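Filed under: Notes from the Editor

I had my gallbladder out in May, and I promised a few of you I'd write about the part I was least ready for, which was coming home. The operation itself I slept through. Coming home I had to do awake, in my own kitchen, with a cat who wanted to be picked up.

I'd read the Illoveck clinic's leaflet twice and still bought the wrong things. I had 15 cans of soup in the cupboard and no pants without a waistband! If you have a date coming up, get the loose clothes first. Then move whatever you use every day (coffee, mugs, the good pan) to counter height, so you aren't stretching for it or bending down. 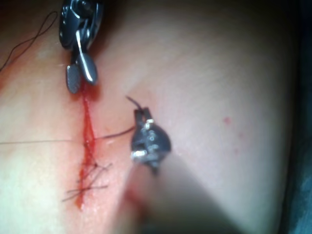 A narrow incision line, with the instrument at upper left.

I was told not to lift anything heavy for 28 days, and I kept to it, mostly. The laundry was my downfall. I ended up carrying it to the machine a few shirts at a time, which took all morning and made me feel a hundred years old. Short walks were better — down to the Gindero bakery and back, slowly, with a sit on the wall halfway.

Sleep was odd for the first week. I propped myself up on every pillow we own and listened to old radio plays until I dropped off. I also wrote down when I'd taken my pills, on the back of an envelope, and I'd do that again. At three in the morning I couldn't have told you my own phone number.

Over 7 of you have already written in with your own tips, and I'll run the best ones next month. Keep them coming, especially anything to do with getting out of a low sofa.

Last updated: May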